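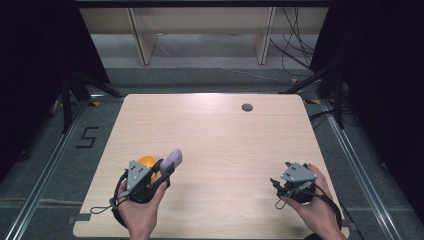 Left hand: one ball, one lavender thing. Right hand: nothing, but with confidence.

Gripper comparison week at table 5. A thread, mostly complaints, with a recommendation buried somewhere near the end where my manager won't find it.

We have two sets of jaws to choose between for the hand-held grippers. One comes from Sindeck, the other from Gerkov. Same gray housing, same strap, same cable arrangement. All of the drama is in the last few inches.

The job is dull on purpose. Pick up a small object, carry it over the table, put it down where you meant to. A person wears the grippers and does it by hand, we record it, and later a robot arm tries to learn something from the recording. So if the jaws are bad, the arm grows up with my bad habits.

Sindeck jaws first. Very stiff. They close like a filing cabinet. You always know when you have something because your whole wrist hears about it.

Great on blocks. Great on anything with a flat side. Show them a ball and they hold it at two points the size of a lentil, and then the ball has a choice to make.

Friday morning I spent a good part of an hour under the shelf at the back, looking for a ball. I now know that shelf very well. There's a cable back there I would like to speak to someone about.

Gerkov jaws are softer. They give a little and wrap a little. Round things stay put. My first run with them went so smoothly that I checked whether I'd started the recording. I had not started the recording.

The catch with soft jaws is that they're too friendly. You go in for one object, you come out with two, and the second one is along for the ride until you open up. Jiahui Lü calls this "bonus picking" and wants it tagged in the data. Romana Gajdoš calls it "a failed pick" and wants it deleted. They have been having this conversation since June.

My own position is that I would like to be paid for both objects.

Some numbers, for the people who only follow me for numbers. 496 usable picks with the Sindeck jaws, 680 with the Gerkov. Before anyone frames that: same number of sessions, different operators, and one of the operators was Kaj Brøndum, who doesn't take breaks and shouldn't be used as a baseline for human beings.

Also, "usable" means Romana said it was usable. See above.

Weight. On paper the two sets are nearly the same. On your arm at 4:30 in the afternoon they are not. The Sindeck set puts more of it out front, and by the last run I was holding the gripper like a waiter with a tray he regrets.

Let's talk about the straps. The strap goes around the back of your hand and keeps the handle where it belongs. If it's loose, the handle rolls when you squeeze and your closing angle wanders. If it's tight, you get a nice stripe. My dentist asked about the stripe. I said "work" and we left it there.

Cables. I've tried running them down the wrist, over the wrist, and once through a sleeve, which ended with me needing help to get out of my own shirt. Down the wrist wins. Leave some slack or every reach across the table comes with a little tug, like walking a dog that has other plans.

Someone is going to ask about the dots on the top plates. They're tracking markers. Don't rest your thumb on them. Don't put tape on them. Don't, as Oluf Bach did, clean them with the good solvent.

(He's fine. The plate is now a coaster.)

Tip I wish I'd had in week one: practice with your weaker hand first. I let my right hand do all the interesting picks for ages, and the left-hand data looked like it had been collected on a ferry. So now the left gets the awkward objects and the right waits its turn.

Reply from Kaj Lykkegaard, who is the other Kaj: "Did you try the Tedesco pads on the Sindeck jaws?" I did, Kaj. They help. They also peel at the corner after a couple of sessions, and then you're picking things up with a small flapping tongue. We went through 3 sets before I stopped ordering them.

Reply from a stranger: "Why not use suction?" Because I have to share a room with it.

Fine, the recommendation. If your objects are mostly boxy, buy the Sindeck jaws and a wrist rest. If you have anything round, squashy, or shaped like it was designed by a committee of potatoes, get the Gerkov ones and make your peace with bonus picks. For us it's Gerkov, and the Sindeck set goes to the Varkdale bench, where everything is a cube and life is simple.

Things I still haven't worked out: how the soft pads hold up past a few weeks, whether the arm copes with them as well as a person does, and why the left trigger always feels a bit mushier than the right. I swapped the handles over to check. Still the left. So it may be me.

Next up is the camera mounts. I've got 2 on my desk and I already dislike one of them.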